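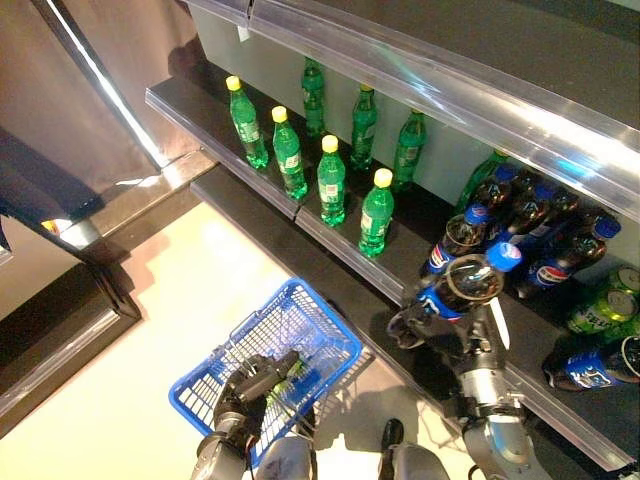 Seite 2

Humanoider Roboter für den Getränkemarkt: was muss ich wirklich einplanen?

Hallo zusammen, ich betreibe einen kleinen Getränkemarkt und mein Schwager hat mir den Floh ins Ohr gesetzt, dass man sich für das Regal so einen Zweiarmer hinstellen könnte. Das Angebot von Anovach liegt auf dem Tisch: Miete 2320 Euro im Monat, Laufzeit 15 Monate, Hände extra. Ja, Hände extra. Ich habe zweimal nachgelesen.

Er soll Flaschen aus dem Regal nehmen und in einen Einkaufskorb legen, für Abholbestellungen. Der Vertreter meinte, am Laden müsse ich »praktisch nichts« ändern. Beim Wort praktisch wird mir immer etwas warm. Mit welchen Nebenkosten muss ich rechnen? Und reicht ein Greifertyp oder brauche ich zwei?
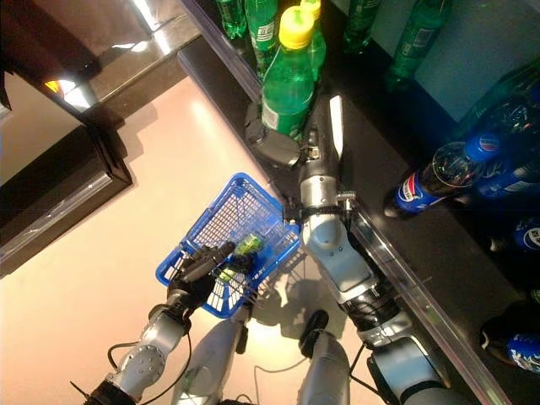
Wichtig wäre mir noch der Wartungsvertrag. Den gibt es in den Stufen Basis und Komfort, der Unterschied besteht laut Prospekt aus einer Telefonnummer.

Flaschenkönig_Nord

Hsiu-ying Hsueh
Mar 28, 2020

Wir haben im August mit so etwas angefangen, daher der Reihe nach. Die Miete ist der kleinere Teil des Ärgers. Folgendes gehört ins Budget:

1. Einrichtung vor Ort. Bei uns zwei Tage, abgerechnet wurde Anreise plus Stundensatz plus etwas namens »Umgebungspauschale«. Vorher deckeln lassen.

2. Die Hände. Lass dir schriftlich geben, was ein Ersatzfinger kostet und wie lange er unterwegs ist. Bei Hsieh lag die Lieferzeit bei 15 Tagen, und in der Zeit räumst du selbst ein. Frag auch nach den Griffflächen, die gelten gern als Verschleißteil und fallen damit aus der Garantie.
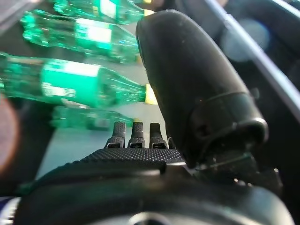
3. Ware. Nimm einen Posten für umgefallene, verbeulte und ausgelaufene Flaschen auf. Cola auf hellem Boden ist ein eigenes Hobby.

4. Versicherung. Meine wollte erst wissen, ob das Gerät »Personal oder Inventar« sei. Das hat drei Telefonate gedauert.

Zum Greifer: erst einen Typ mieten, den zweiten als Option in den Vertrag.

Pfandbon102

braucht kein mensch. stell einen schüler ein, der hat beide hände serienmäßig

Kistenschlepper

Der Schüler hat aber auch Mathearbeit. Ich würde vor der Unterschrift auf einem Probetag bestehen, in deinem Laden, mit deinen Flaschen. Flanamau macht das gegen Gebühr, Cirnusex angeblich kostenlos – angeblich.

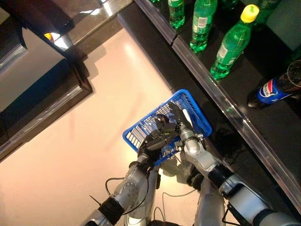
Beim Korb sparen fast alle, und zwar an der falschen Stelle. Für das Gerät werden Tausende eingeplant, für den Korb nimmt man, was neben der Kasse steht. Ein blauer Gitterkorb aus Kunststoff mit festem Rand ist für den Anfang brauchbar, die Finger können sich um den Rand legen. Nur plane ein, dass das beide Arme beschäftigen kann, eine Hand am Rand und ein Greifer im Korb, und dann holt in dem Moment keiner eine Flasche. Rechne den Durchsatz also mit Korbhalten und frag nach einem Ständer. Und klär gleich die Kabel: Wo sie am Boden liegen, läuft irgendwann ein Kunde hinein. Der Posten hieß bei mir »Sonstiges« und war am Ende höher als der Komfortvertrag.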